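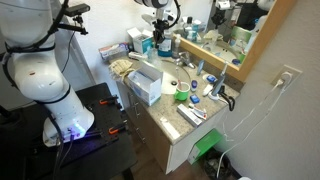
Colette Hasbrook

The Bathroom Shift
Gallery | Work | June 24, 2020

The bathroom at Ikstead has a granite counter, a nice chrome faucet and a robot arm where you would normally stand. People in Skurkar still think of the company as a maker of shelf brackets, and for 25 years they were right. Then the bracket line went to machines, the machines went well, and the people who had run the line were asked whether they would like to teach another machine to put away a toothbrush.

Most of them said yes. It was indoors, and it paid the same.

The project is called Yin. It lives on the ground floor of the Prurneck building, in what used to be the parts store, and its business is household chores, the kind people do half asleep. The floor crew sets out the counter, runs the arm, writes down how it went and sets out the counter again. On a good day they get through 116 rounds. I spent a morning with them and came home unable to look at my own sink without wondering how I would score it.

At the counter
Two grippers' worth of equipment and one oval sink. The big white arm is bolted into the job description now; the crew calls its side of the counter "the window seat."

The clutter
Mouthwash, pump soap, a pill case, a toothpaste tube, a small white bottle on its side. Setting out a mess is skilled work, according to the crew. A beginner lines everything up like a drugstore. It takes weeks to learn to be as careless as a family of four, and then you have to be careless the same way again after lunch.

The mug
Green, with a toothbrush in it. A mug is the sort of thing a person picks up 300 times a month without forming an opinion. Everyone on the Yin crew has formed one. The argument over handle left or handle right has been going on since before I arrived and was still going when I left.

The mirror
It gives you the bottles a second time, and parts of the robot too. The old hands from the bracket line say they got used to the arm in a day. The reflection took longer – you glance up out of habit, expecting your own face.

The gloves
Beige knit, on the left end of the counter. On the bracket line you wore gloves for the whole shift. A few of the crew told me their hands have gone soft, and they said it the way other people mention a bad knee.

The clamps
Orange handles, holding the base plate to the table. For all the software in the building, a good part of the morning check is still a person leaning on something to see if it moves. This was described to me as job security.

What the job is now
The pay slips say "operator," same as before. The work is closer to stage management. There is less lifting, less noise and a lot more typing, which not everybody counts as a step up. Nine people used to run the bracket line and all of them moved over, though two have asked to go back to shipping, where a box is a box and you're done with it when it leaves.

A kitchen is planned for July. The crew has already been told to start saving jar lids.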